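Category: Robot testing | Household manipulation | Good practice

Skimley tabletop protocol

The Skimley tabletop protocol is a set of rules for testing robot arms on kitchen tasks. It was drafted at Jenis and first issued on 22/11/2021. It covers scene layout, trial resets and scoring.

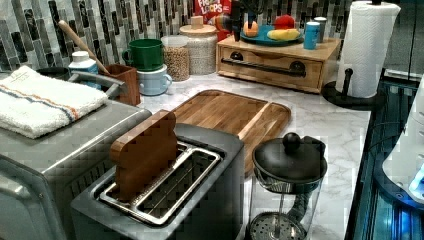 Scene layout is fixed before the first trial and recorded in writing. Food items are replaced by stand-ins of constant shape — a wooden slice in a toaster slot, toy fruit on a plate. Nearby objects such as mugs, jars and a French press count as clutter and must not be moved between trials. Glass objects are permitted as clutter but not as targets.

A full series has 171 trials. Contact with clutter is logged as a fault, and 2 faults in one trial end it. The arm must start each trial clear of the counter.

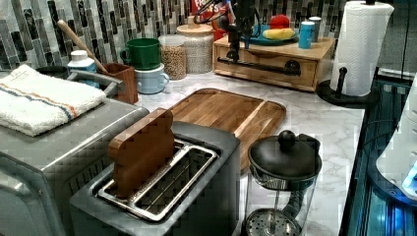
Revisions

The June revision added a rule on towels and other soft items, which are to be refolded if touched. The Wostero group keeps a shared log of nearly 4,000 trials. Peng, a related protocol, uses the same fault codes.

Comments (2)

Does the refold rule apply if only the cable brushes the towel?

Yes, any contact. See the note on cables in the June text.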